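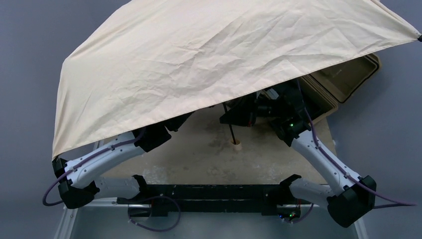
Tullus is a textile service company. We wash, check, fold and return the linen of small hotels, clinics and restaurants, and since we opened we have done it mostly by hand. Folding is the part of our work that people outside think is easy. A sheet or a tablecloth never lies the same way two times. When two arms on one rail lift a cream cloth between them, the wrinkles go in every direction and one side drapes down more steeply than the other, and a person who folds for a living sees at once which edge she would take next. To put this knowledge into a machine is slow work, and we decided to do it together with the people who have the knowledge.

Who we are

The company was started by Amnuay Chaimongkol in a rented hall in the Suksawat quarter, with 6 employees and two used washing machines. Today we are 67 people in two halls. The washing hall is the old one. The folding hall was added later and has better light, and the canteen is there also, so most people prefer it.

Amnuay still comes every morning before the first delivery and walks through both halls. He worked as a folder himself for many years and his shoulders are not good from it. He speaks about this openly when new colleagues ask why we spend money on automation.

What we automate, and what we do not

Our automation project has the name Plovby. We make it with Zonamine, a small engineering company which builds the software for the arms. Their engineers sit with us in the folding hall two days in the week. In the beginning they sat in their own office and sent us questions by email, and it did not go well. Many of the questions could not be answered in writing. How hard do you pull? It depends on the cloth.

At present the arms practice lifting and spreading of flat pieces. Corners are difficult. Fitted sheets we do not try yet. Stains, small holes and loose hems are checked by our own staff, and this will stay so, as our customers trust the eyes of people they have known for a long time.

What changes for our staff

Before the project started we held a meeting for everybody, and the first question was about jobs. Our answer is written in the work agreement and we repeat it on this page: no folder loses her position because of Plovby. When somebody retires we may not always hire a new person for the same task. We said this also at the meeting, and not all were happy to hear it.

Four folders have now learned to be cloth trainers. They prepare the pieces, guide the arms, and write down what went wrong and why they think so. A trainer keeps her old shift and receives higher pay for the training hours. One of them told us that she is more tired in the head now and less tired in the back. Another tried it for a month and asked to return to the folding table, and of course she could.

Some things we did badly. We planned the training hours in the busy season, and the other tables had to carry the load. Now we stop the training when the big hotel orders come in. We also wrote the first instructions only in English, which is not the first language for most of us. They are now in three languages and much shorter.

Work with us

We look for two persons for the folding hall and one person for deliveries. Experience is good but not necessary. New colleagues get a paid trial of 100 hours, and in this time you will see both halls and can ask for the one you like more. Who wants to become a cloth trainer should first have folded with us for half a year. The next trainer group begins in October.

You can also visit us before you apply. Please ring at the side door, because the front gate is for the trucks. Coffee is free, parking unfortunately is not.

Page last changed: 21/08/2025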